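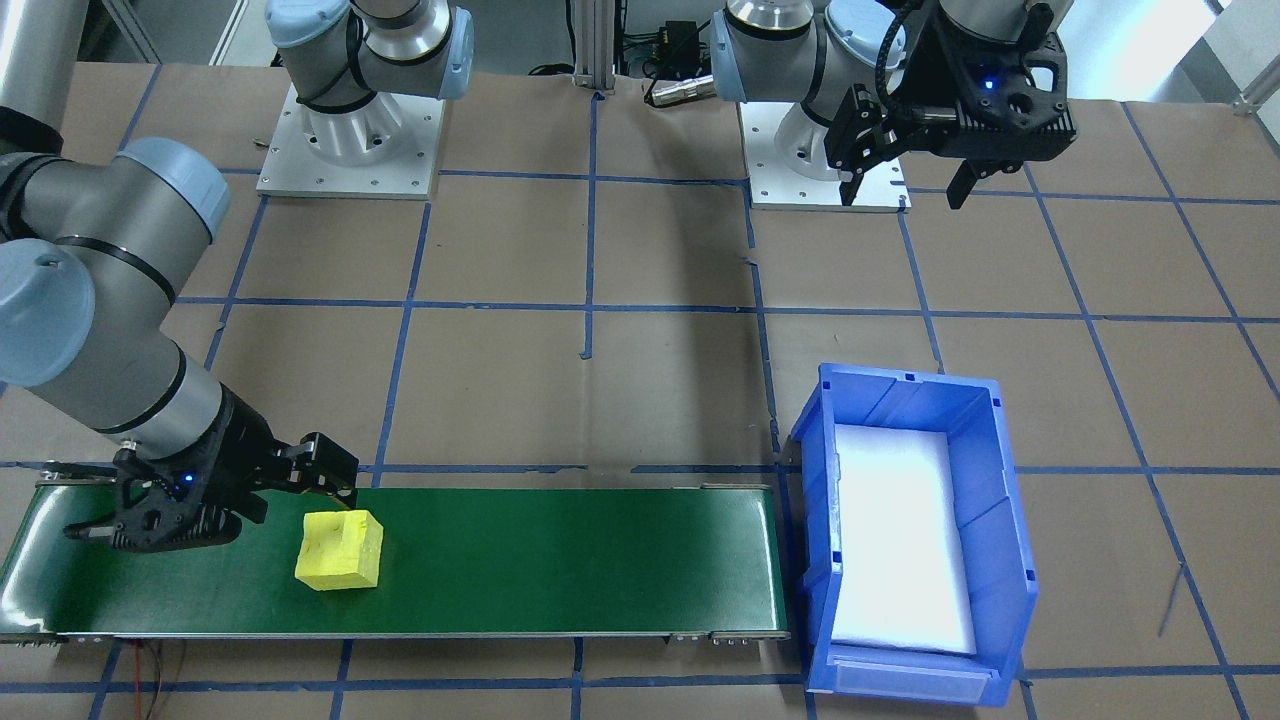

Vaughn Sorensen asked whether foam blocks must be sorted before they reach the belt, or whether mixed pieces may be fed in and separated at the far end. Mixed feeding is acceptable for short runs. For any run above 200 pieces, sort first by following the procedure below.

Feeding Foam Blocks on a Short Tabletop Conveyor

This page applies to the bench conveyors in the Memari teaching workshop and to belts of similar length used on a flat work table. It covers preparation of the belt, placement of the blocks and removal at the end of travel. Users of the Flesis floor conveyor should consult the separate instructions for that unit.

Before you begin

Confirm that the belt is switched off at the wall. Wipe the surface with a lint-free cloth dampened with plain water and let it dry. Do not use solvent cleaners. They leave a film on a glossy belt, and light foam will slide on it when the belt starts.

Run a finger along the side rail and check for raised screw heads. A raised head will catch the corner of a soft block and turn it. Tighten any that stand above the rail. Loose fittings go in the parts tray at the end of the bench.

Preparing the blocks

Cut foam often has a rough face, and some blocks are notched or stepped along one edge. Brush off crumbs with a dry paintbrush. Set aside any block with a torn corner. Blocks wider than 70 mm do not fit the receiving bin and should be trimmed or returned to stock.

Placing the blocks

1. Start the belt at setting 2 and let it make one full turn with nothing on it.
2. Set the first block down flat, with its longest straight edge parallel to the rail.
3. Lower the block onto the belt and release it. Dropping it, even from a small height, will cause it to bounce and rotate.
4. Leave at least one block width before placing the next.
5. Keep stepped edges facing up. A block resting on its notch will rock and may tip at the end of the belt.

If a block turns on the way, stop the belt before correcting it.

Removing the blocks

Lift each block by two opposite sides, using only enough pressure to hold it. Foam that has been squeezed hard may take several minutes to recover its shape and should not be measured during that time. Place finished pieces in the bin in a single layer.

Recording the run

Enter the number of pieces and the belt setting in the bench log. Sheets are numbered, and the current series begins at 356. Questions about the log should be directed to Sorin Gavrilă. The workshop is closed for belt maintenance on the first Saturday in May, and no runs may be booked for that day.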